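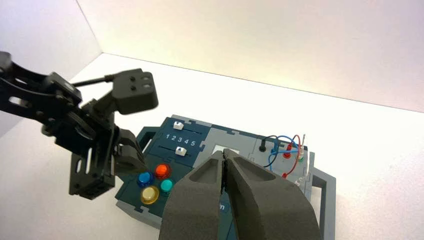 OK so I finally moved my sourdough schedule to weeknights and I have thoughts. A thread, I guess.

Background: I've been baking every Saturday since September and I was losing the whole day to it. Mix, fold, fold, fold, hover, bake, eat half a loaf standing up. Fun! But also my entire Saturday.

New plan: feed the starter before work, mix when I get home, 2 rounds of folds while dinner's cooking, then straight into the fridge overnight. Bake the next evening.

First try was a brick. My kitchen is freezing at night and the dough had done basically zero by bedtime. I put it in the fridge anyway like a person who does not learn.

Second try I used warmer water and left the bowl in the oven with just the light on. HUGE difference. It was jiggly! It had bubbles on the side! I may have texted people.

Flour talk. I'd been buying the Gerkura bread flour, which is great, but the store in Orkwood has been out for a while so I grabbed Garnanari whole wheat and mixed it half and half with plain all-purpose. Thirstier than I expected - I ended up splashing in more water by hand until it stopped feeling like clay.

Someone asked for amounts. My little loaf is 295 grams of water, and the whole dough was 623 grams when I weighed it before shaping. Fits my smaller pot with room to puff up.

Also please stop telling me to buy a proofing basket. I have a colander and a dish towel with a LOT of rice flour rubbed in. It leaves tiny dots on the crust and I like the dots.

Scoring: still bad. I watched a bunch of videos and I'm still sawing at it like a steak. New razor blades are on the list.

Tonight's loaf went in cold, lid on for the first part, lid off until it was darker than I was comfortable with. The crust was singing when it came out, that little crackle sound. Best part of the whole thing.

Going to try to wait an hour before cutting it. The butter is already on the counter so we'll see.

Update: 20 minutes. Crumb's a bit tight near the bottom but the flavor is so good, way more sour than the Saturday ones. Doing the same again Thursday with more water.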